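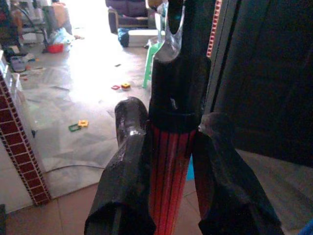
Wer in einem Schulkurs Greifaufgaben stellt, prüft meist das Falsche. Üblich ist der Würfel auf der leeren Tischplatte, gleichmäßig beleuchtet, immer an derselben Stelle. Ein senkrechter Stab mit rot-schwarz gestreiftem Unterteil und schwarzem Kragen, der zwischen den Fingern steht und noch nicht gegriffen ist, stellt andere Anforderungen: Die seitliche Ausrichtung muss stimmen, bevor geschlossen wird, und im Hintergrund liegt ein spiegelnder Fliesenboden, an dem jede einfache Schwellwertsegmentierung scheitert.

In der Projektgruppe von Oratile Baloyi arbeiten wir seit Juni nach diesem Prinzip. Die Aufgabe heißt intern Pellovar und umfasst 50 Versuche pro Team, jeweils mit neuer Startpose. Gewertet wird die Quote, dazu ein Protokoll der Fehlgriffe. Ruan Engelbrecht hat dagegen eingewandt, Anfänger bräuchten zuerst ein Erfolgserlebnis. Das ist richtig, rechtfertigt aber höchstens die ersten 2 Termine mit dem Würfel.

Der Wettbewerb in Talbridge verfährt leider umgekehrt. Dort zählt die Zeit für einen einzigen gelungenen Durchlauf, und die Teams optimieren folgerichtig auf Glück. Ein Greifer, der von 20 Ansätzen einen schafft, kann dort gewinnen. Mandla Makhubela hat für unsere Gruppe etwa 1000 Griffe ausgewertet; die meisten Fehler entstanden beim Anfahren, also vor dem Kontakt -- ein Bereich, den die Wertung in Talbridge gar nicht erfasst.

Mein Vorschlag an die Ausrichter: feste Zahl von Versuchen, wechselnde Startposen, veröffentlichte Protokolle. Der Mehraufwand pro Team beträgt einen Samstag.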